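About Humum

25 April 2022
By Jaruwan Srisuk

Humum makes subtitles and voice tracks for television programs in which people speak more than one language. We began with one talk show, and now we work mostly on family dramas, local news magazines and programs for children. Our office is in Plenddale, on the second floor above the old post office, and the door is on the side street.

I started the company after I had worked for many years as a subtitler for other people. At that time, when a person in a drama changed from one language to another in the middle of a sentence, we were told to write everything in the same plain English. The viewer at home could not know that a daughter had answered her mother in the wrong language on purpose. For me this was a large part of the story, and it was lost. I wrote to the producers many times about it. One of them, at Leremine, finally wrote back and asked me how I would do it then. Leremine is still our client. 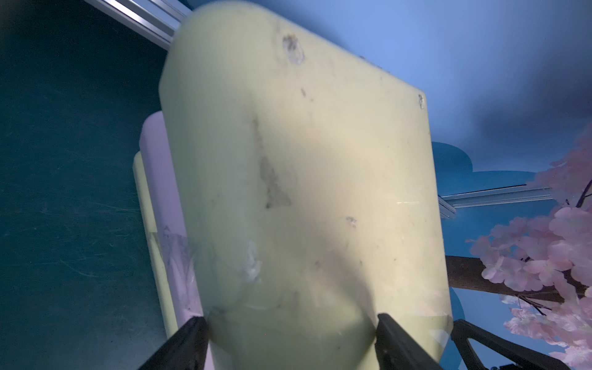
The method we use today is quite simple to explain, although it takes a long time to do well. Every language in a program receives its own style on the screen. It can be a small change of color or a different slant of the letters, and it stays the same from the first episode to the last. When a speaker mixes two languages inside one sentence, the subtitle mixes the two styles at the same place, as near as the grammar allows. Sometimes it does not allow. Thai and English put their words in a different order, and then the subtitler must decide where the change should be felt. We discuss such lines together on Thursday mornings, and the discussion can become long.

We are 22 people now. Most of us grew up with at least two languages at home, and some with three or four, so that it is difficult for them to say which one came first. We do not ask for a certain university degree. We ask the candidates to watch one scene with us and to tell us what happened in it, who was polite to whom, and when this changed. After that there is a written test of 3 hours, with a break.

For dubbing we have a separate team, who share the studio of Van Hecke on the other side of the river. Dubbing a mixed program is harder than subtitling it. If the whole cast is put into one language, the jokes about language disappear, and if only the main language is dubbed, the viewer hears the same actor with two voices. We have tried both ways. Our opinion is that one voice actor should speak all the languages of a character, also when this makes the casting slow. In December we finished our first complete series made like this, and the letters from viewers were kind, with a few exceptions concerning the grandfather.
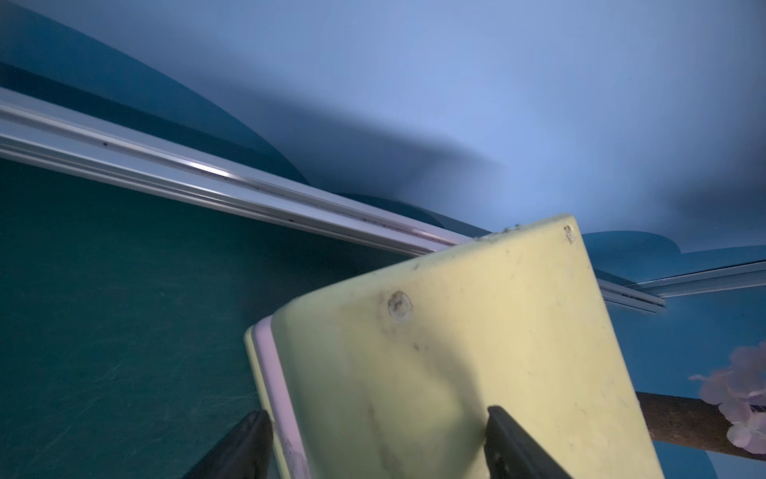

Our term lists are the part of the work which clients see least. We keep one for each program, and the largest has now 4,000 entries, because the series has run for so many seasons and the characters change their jobs often. An entry gives the word, who says it, to whom, and in which language this person would really say it. Very ordinary things make the most trouble. The yellow plastic panel in the photo, for instance, has a round screw hole which is set down into its surface. An English script calls this hole "recessed," but a man who repairs things at home and speaks two languages will probably say the noun in one of them and only show the rest with his finger. The surface is also scuffed, and for "scuffed" we have found, in some languages, five words for shoes and none that we liked for plastic. We write all of this down, with the name of the person who decided.

We also give a course for beginners, two times each year. It is taught in English and the groups are small. The participants work on real scenes which our clients have allowed us to use, and at the end they receive their corrected pages back with comments. Some of them work with us today - others have gone to bigger companies, and they still send us questions.

Producers who want to try us can send one episode, together with the script if it exists. We prepare a sample of 2,000 words, with notes on every place where the language changes, and the client keeps the notes in any case. We do not take news material with a deadline on the same night. For children's programs please tell us the age of the viewers, as the reading speed depends on it.

Visitors are welcome in the office on working days, but please ring first.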